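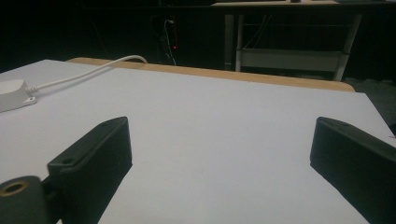

White top with the light-brown wooden edge strip, rounded corner at the far side.

Bestell folding table, matt white, reviewed after one winter of use

The table comes in one carton with a hex key and a bag of bolts. Assembly took 71 minutes working alone. The instructions put the leg brackets before the cross rail; fitting the rail first is easier.

Height is fixed at 71 cm. I loaded the centre with 104 kg of bagged sand overnight and measured 2 mm of sag, which recovered fully by morning. Side-to-side movement is greater than I would like. Retightening the frame bolts in October cured most of it.

The matt surface resists glare well under a desk lamp. Pencil wipes off with a damp cloth. Ballpoint needs spirit and leaves a slight shine where rubbed.

The hinges are stiff for the first 10 or so folds and have no lubrication from the factory. A drop of light oil on each pin is enough.

Price was 210 euros delivered. The Lekeo equivalent costs 200 and has adjustable feet, but its top is thinner and the catch is plastic.

Recommended for occasional use. For a permanent desk, buy a fixed frame.

Berenice Galindo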